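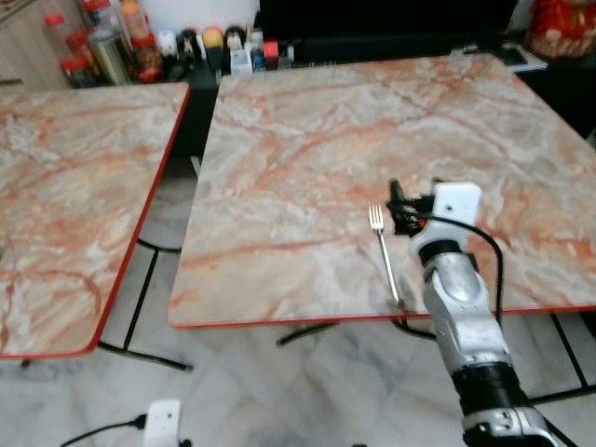
The Alcantara square table, marble-look top, with its twin next to it

Bought 2 of these from Gonside for the break room, the Alcantara square in the cream/orange pattern. Quick review, on my lunch.

Looks: great. Glossy, lots of rusty orange veining, and the pattern doesn't look stamped out. Thin red rim, brighter than I expected from the website. I like it, my coworker Xiomara Iwasaki says diner. Fine, diner.

Rounded corners are a big plus, I walk into everything.

Gripes. Push two together and you still get a gap, and ours gets wider toward one end. Could be our floor, didnt check. Forks will find it. Also the shine shows every smear, so keep a cloth handy. Dry one after the wet one or you get streaks.

Assembly OK. Instructions bad, step 2 has the leg drawn upside down. Delivery was late, came in July, no call.

Paid 709 for the pair. Looked at the Skadier from Cirkgate first, nicer base but 1595 and they only had it in gray.

No scratches yet from silverware, and we are not carefull people. Four stars. Would be five if they sold a clip to join them.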